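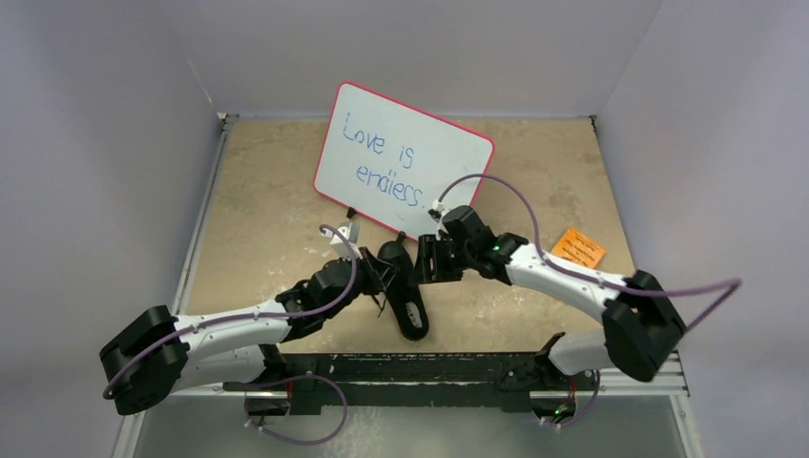 Dry-wipe board

A dry-wipe board, also called a whiteboard, is a smooth, usually white surface for writing on with markers whose ink can be rubbed off. Boards range from hand-held slates used in classrooms to panels covering a whole wall.

Surface

The cheapest boards have a melamine face, a hard resin bonded to a backing board. Melamine is slightly porous and tends to hold faint traces of old writing, a fault known as ghosting. Painted steel lasts longer and will take magnets. Enamelled steel, made by fusing glass to the metal at high heat, is the hardest wearing of the common types and is found mostly in schools and lecture rooms. Glass boards do not ghost but need strong magnets and cost more.

Ink

Dry-wipe ink contains a colouring, a solvent and a release agent. The solvent, normally an alcohol, dries within seconds. The release agent is an oily substance that keeps the colour from gripping the board, so that it comes away as dust or flakes. Permanent marker lacks this agent, though it can often be lifted by writing over it with dry-wipe ink and wiping both off together.

Use in schools

Boards replaced chalk in many classrooms in the later twentieth century, partly to cut down on dust. Small boards let a whole class hold up written answers at once. The primary school at Ullcombe bought 1,000 of them to share with nearby schools, and Bededstead followed with a smaller order 2 years later. Both chose the Yeoman, a melamine board with a coloured edge - the edge marked which year group it belonged to.

Care

Most makers advise wiping a board the same day it is written on. A damp cloth is enough for light marks. Scouring pads and strong cleaners damage melamine, and a scratched face will ghost badly however often it is cleaned.

See also

Blackboard
Flip chart
Marker pen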